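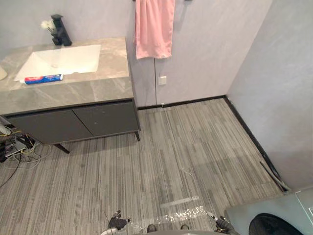 Brovstead Washroom Set

README, maintained by Ezekiel Ferreira

What is inside

The set has 254 episodes of a two-armed robot working at a bathroom vanity. All of them were made by remote control: one operator moves two hand controllers, and the arms follow. The view is from the head camera. We recorded at 5 frames per second and also saved the gripper positions for every frame.

Tasks

The main task is to pick up the toothpaste tube from the front lip of the sink and put it down on the counter, on the side named in the instruction. A second, smaller group of episodes is about the pink towel on the back wall: the operator takes the lower hem with one gripper and pulls it straight. Each episode has one written instruction in English. The longest episode is 700 frames.

How to read the files

Every episode is one folder. Open steps.csv first — the column "phase" tells if the operator is approaching, holding or releasing. The left arm is always written before the right arm. Gripper opening goes from 0 (closed) to 1 (open).

Things to know before training

The floor was not cleaned between episodes. Bubble wrap, tape and cables on the carpet may change place from one folder to the next, so please do not use them as landmarks. The faucet is black and the basin is white, and the automatic exposure sometimes makes the inside of the basin too bright. We did not correct this.

Failed attempts are kept and have the value 0 in "success". If you want only good demonstrations, filter them out yourself.

Versions

The April version repairs the wrong time stamps in the towel episodes. The Luangrath kitchen set uses the same folder layout, but its controllers were calibrated differently — do not mix the two without scaling the wrist angles.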